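Last updated: February 20, 2021

A Visit to the Kozłowski Paper Mill
By Oliwia Górecki

Last August I went with two friends to see the old paper mill in Nakley. The mill has made paper by hand since 1739, and it still sells sheets to bookbinders and to people who paint with watercolor. I had wanted to go for a long time, but the visits are only in the summer and the group is small.

The way there

From the bus stop in Nakley you walk along the river. There is a sign after the bridge, but it is small and we passed it the first time. If you see the church, you went too far. The path goes through a field and can be muddy, so take good shoes. My friend Bożena Wieczorek came in sandals and regretted this.

The ticket costs 4 euros and you pay at the door, only in cash. Our guide was Bartosz Kaczorowski. He learned the work from his uncle and he speaks slowly and clearly, which I liked very much, because the names of the tools are difficult even in my own language.

The rag room

We started upstairs, where in old times the women cut the rags. The floor is worn down in the places where they stood. Now the mill buys cotton that is already clean, and the room is used to show old account books. In one of them you can read how much was paid for linen and how much for wool, although wool is not good for paper and the price was very low. I would have stayed there longer, but the group went on.

The vat

Downstairs is the wet part of the mill. The pulp looks like thin milk. The paper maker puts the mold into the vat, lifts it flat, and shakes it first forward and then to the side. It takes perhaps five seconds. Then he turns the mold over on a felt, and the sheet stays there. On a normal day he makes 210 sheets, and Bartosz said that in the old days the workers had to make many more than this.

Visitors can try with a smaller mold. My first sheet had a hole, and my second was thick on one side like a slice of bread. Bożena made a very even one and she was proud until the evening.

The press is made of oak and iron. Four people from our group pulled the bar together and the water ran out over the floor — stand back if you have a bag with you.

Our lunch

After the tour we ate in the house next to the mill, where you can rent the kitchen and warm up what you brought. We had cheese rolls and a plum cake from the bakery in Nakley. Coffee you can buy in the shop.

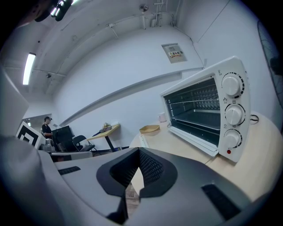

The drying loft and the shop

In the afternoon the loft is open without a guide. The sheets hang over ropes, and there are wooden shutters in the walls which are opened more or less according to the weather. It smells of rope and a little of glue. Please do not touch the sheets, even when they look dry.

In the shop I bought ten sheets of the cream paper and a small notebook. The heavier paper was sold out. They can send it by post, but I did not ask the price. We took the last bus back and held our own sheets flat on our knees all the way.

Comments

Tamara Boiko: Thank you for the note about the sign, we also walked to the church! Did they let you keep the sheets you made?

Oliwia Górecki: Yes, they put them between two pieces of felt and cardboard. Mine was dry after two days at home.

Wafula Kimaro: I use their cream paper for pen and ink. It takes the ink well on the felt side, less on the other. Is the loft possible with a stroller?

Oliwia Górecki: I am afraid no, the stairs are narrow and steep. The vat room is on the ground floor and has only one low step.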